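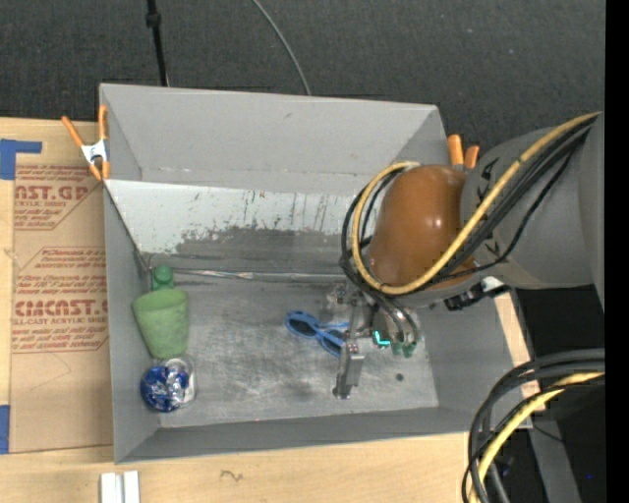 Kemer, 8/3/26

Presupuesto para una celda de vaciado de cajones: ¿qué me falta por contar?

Viorica Gashi

Hola. Llevo el taller de clasificación de una empresa pequeña de objetos perdidos y devoluciones. Tenemos un brazo de segunda mano para sacar piezas sueltas de un cajón metálico, y me han pedido el presupuesto para pasar de un puesto a 2. Los objetos son muy variados: vasos de plástico, botellas pequeñas, gafas de sol, cosas arrugadas con brillo metálico. El cajón es gris, abierto por arriba, con las paredes inclinadas, y de momento lo sujetamos con pinzas de muelle en el borde.

Tengo apuntado el brazo, la pinza, la cámara y la mesa. Movemos 104 cajones por turno entre todos los operarios y no espero que el brazo los haga todos. Mis dudas son estas: si compro cajones nuevos o sigo con los que hay, si la fijación tiene que ser algo mejor que unas pinzas, y cuánto reservar para dedos de repuesto. Candance me ha pasado oferta por el conjunto completo y Jedden solo por la pinza. El pedido tendría que salir en junio.

Wilmer Taipe

Por partes.

Cajones: sigue con los tuyos si miden todos lo mismo. Mide el fondo por dentro, no la boca, porque con paredes inclinadas la diferencia es grande y la pinza trabaja abajo. Limpia uno a fondo y compara las imágenes de la cámara antes y después. Las manchas oscuras sobre gris a veces salen como si fueran un objeto y el brazo va a por ellas.

Fijación: las pinzas valen para probar. Para producción pide unos topes atornillados a la mesa y un cierre rápido. Si el cajón se mueve un poco hay que volver a calibrar, y eso son horas de alguien. Además, las asas que sobresalen quitan sitio a la muñeca.

Dedos: nosotros gastamos más en dedos que en ninguna otra cosa el primer año. Reserva 2 juegos por puesto y pregunta el plazo de entrega. También te falta una partida para cables: guía, bridas y un juego de recambio. Si van sueltos en bucle alrededor de la articulación se acaban enganchando.

De las ofertas, pide a Candance que te desglose la puesta en marcha. Si no lo hacen por escrito, yo compraría por separado.

Milovan Tomić

Mira Stojanović, tienen mesas buenas. Lo demás ni idea.

Špela Ristić

De acuerdo con Wilmer en casi todo, menos en lo de los dedos. Con gafas y vasos ligeros nos fue mejor una ventosa, y la pinza se quedó para lo arrugado, que con ventosa no hay manera. Antes de firmar haz una prueba con tus propios objetos, 59 piezas mezcladas como mínimo, y apunta los fallos por tipo. Las gafas cuentan aparte si las lentes son oscuras, a nuestra cámara de profundidad le costaban mucho.

Y mete en el presupuesto la formación de quien vaya a estar en el puesto. A nosotros se nos olvidó y hubo que pedir una ampliación.

Viorica Gashi

Gracias. Voy a pedir el desglose y a añadir los topes, los cables y la formación. Lo de la ventosa lo consulto con Jedden.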